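Sotitz changes grout rules for rental units

August 28, 2018

The Sotitz housing office has revised its maintenance standard for tiled floors in rental units. The new text, adopted in June, covers 522 apartments and replaces a version that left the choice of grout to the contractor.

Under the revised standard, joints between floor tiles must be filled with a polymer-modified cement grout and sealed after curing. Joint width is set at 2 millimeters for cut-edge tile. Wider joints remain permitted where the existing floor already has them and only part of it is being replaced.

Dark tile with pale grout may stay in place, but the office advises against the combination in kitchens and entryways, where discoloration of the joints leads to most cleaning complaints.

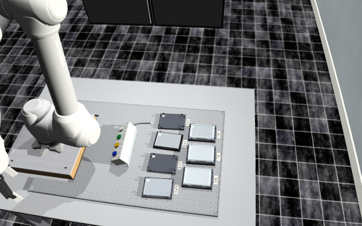
Inspection and repair

Floors will be inspected at each change of tenant. An inspector taps each tile for hollow spots and checks the joints for cracks, missing material and soft areas. A room with 9 or more hollow tiles is listed for full replacement. Below that number, single tiles are lifted and reset.

The contract for the first group of buildings went to Leone, with grout and sealer supplied by Atix. Work is to proceed one stairwell at a time. Tenants will receive written notice 8 days before a crew needs access, and furniture must be moved off the affected floor before work begins. Baseboards are removed only where the tile runs beneath them.

Costs for ordinary wear are carried by the office. Damage from acidic cleaners, which dissolve cement grout, may be charged to the tenant if the unit's move-in record shows intact joints.
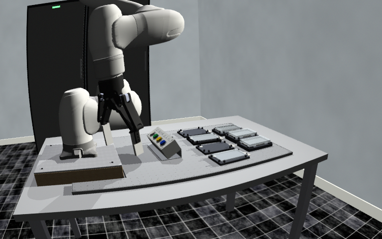
Cinzia Sala said the charge for cleaner damage would be hard to apply fairly, as many of the older move-in records mention the tile and leave out the joints. She asked that units without such a record be exempt until their next inspection. The office said it would review the request with Trustness, the firm that keeps the records.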